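Soltitz Lodging Group > Careers > Seasonal Positions

Evening Host and Bar Attendant, Zinitz Mountain Inn

Soltitz Lodging Group invites applications for the position of Evening Host and Bar Attendant at the Zinitz Mountain Inn. The inn occupies a former railroad station and offers eight guest rooms, three of them in restored sleeping cars. The appointment is seasonal, with the possibility of renewal in January.

The successful candidate will check in late arrivals, serve drinks in the station lounge, and answer guest questions about trails, road conditions, and local history. Shifts run five evenings per week. Shared staff housing is available at a reduced rate.

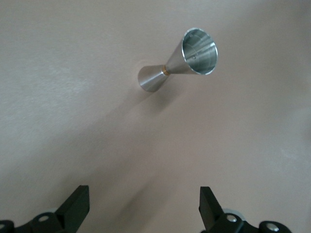
A double jigger in stainless steel.

Applicants must be of legal age to serve alcohol and hold a valid driver's license. Prior hotel or restaurant experience is preferred. Training in the reservation system is provided during the first week of employment.

Please send a resume and the names of two references to Ebuka Ekpo, Hiring Manager, quoting reference number 807. Applications received after the position is filled will be kept on file for the Endar property.

Posted 2019-02-05

Contact Us | Copyright Soltitz Lodging Group | Back to top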